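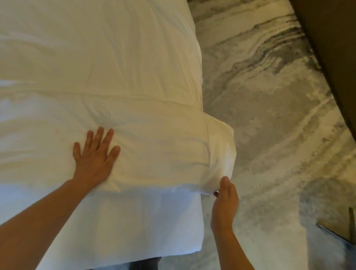
Kissen ausrichten: linke Hand flach aufgelegt, rechte am Zipfel des Bezugs.

Kuvmont Textil – Demonstrationspaket für zweihändiges Bettenmachen

Lieferbar, Version Oktober
Umfang: 2.972 Demonstrationen in 14 Aufgabenklassen
Lizenz: Forschung oder gewerblich

Ich bin Marianna Kubiak und betreue bei uns alles, was weich ist und Falten wirft. Wer schon mal versucht hat, einem Roboter das Beziehen eines Kissens beizubringen, weiß, warum ich dabei manchmal sehr still am Schreibtisch sitze. Starre Teile sind dagegen fast Urlaub (bitte nicht den Kollegen aus der Montagegruppe weitersagen!).

Kuvmont Textil ist das Paket, das ich mir selbst vor Jahren gewünscht hätte. Es enthält menschliche Demonstrationen aus der Ich-Perspektive, dazu die Handposen beider Hände, die Kontaktphasen und unsere Trainingsrezepte. Die Methode dahinter ist schnell erzählt: Wir zerlegen jede Aufgabe in Phasen, in denen mindestens eine Hand Kontakt zum Stoff hat, und geben jeder Hand pro Phase eine Rolle. Halten, Ziehen, Drücken, Streichen und so weiter, insgesamt acht. Das Modell sagt zuerst das Rollenpaar voraus und danach erst die Bewegung. Klingt umständlich, macht das Training bei uns aber deutlich ruhiger. 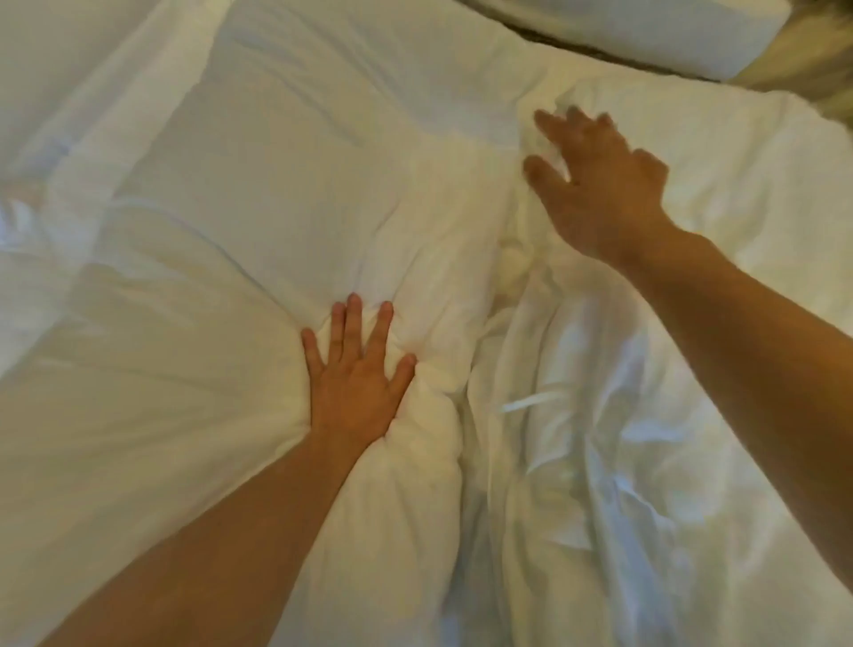
Am meisten gestritten haben wir über die Haltehand. Miłosz Pawlak wollte sie anfangs komplett weglassen, sie tut ja scheinbar nichts. Dann haben wir ein Modell ohne diese Rolle trainiert, und die Decke wanderte bei jedem Zug munter mit. Seitdem ist »Halten« eine vollwertige Rolle mit eigener Kraftschätzung, und Miłosz hat den Abschnitt dazu im Handbuch geschrieben. Er ist übrigens der längste geworden.

Noch etwas, wonach ich oft gefragt werde: weißer Stoff auf weißem Stoff. Ja, das ist drin, und zwar reichlich! Hotelbettwäsche gibt der Tiefenschätzung wenig Halt, man sieht im Grunde nur Schatten in den Falten. Bewegungsunschärfe an den Händen lassen wir ebenfalls im Material und markieren sie pro Bild. Herausfiltern könnt ihr sie dann selbst, wenn ihr wollt. Ich würde es lassen.

Was im Paket steckt

Videodaten mit Handposen links und rechts
Phasenmarken und Rollenpaare, von zwei Personen unabhängig gesetzt
Trainingsrezepte für Greifer und für Fingerhände
Auswertungsskripte samt Referenzläufen auf unserem Drernwood-Prüfstand
Handbuch auf Deutsch, Englisch und Polnisch
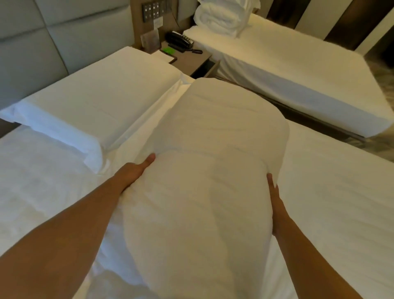 Kissen sind eine eigene Familie und machen acht der Aufgabenklassen aus. Von beiden Seiten drücken, aufschütteln, an den Ecken zupfen, ans Kopfende legen – jedes Mal verformt sich das Ding anders, und ein dickes Kissen gibt auf Druck eine ganz andere Rückmeldung als eine dünne Decke. Barbara Makowska hat dafür ein Maß eingeführt, das die Form vor und nach dem Kontakt vergleicht. Im Handbuch heißt es »Restbeule«. Den Namen wollten wir eigentlich noch ändern.

Zu den Grenzen: Spannbettlaken sind erst mit wenigen Varianten vertreten, und gemusterte Bettwäsche fehlt bisher. Auf Armen mit geringer Reichweite scheitern unsere Referenzmodelle regelmäßig an der hinteren Bettkante. Da hilft zurzeit nur eine fahrbare Basis oder ein schmaleres Bett.

Voraussetzungen

Zwei Arme mit gemeinsamem Koordinatensystem, eine Kamera in Kopfhöhe, Kraftmessung am Handgelenk empfohlen. Die Burkell-Schnittstelle wird direkt unterstützt, für andere Steuerungen liegt ein Adapter im Quelltext bei.

Bestellung und Fragen

Angebote schreibt Aleksandra Pawlak, technische Fragen landen bei mir. Schickt gern gleich mit, welche Greifer ihr habt und welche Stoffe bei euch vorkommen, dann suche ich vorab einen passenden Probeauszug heraus.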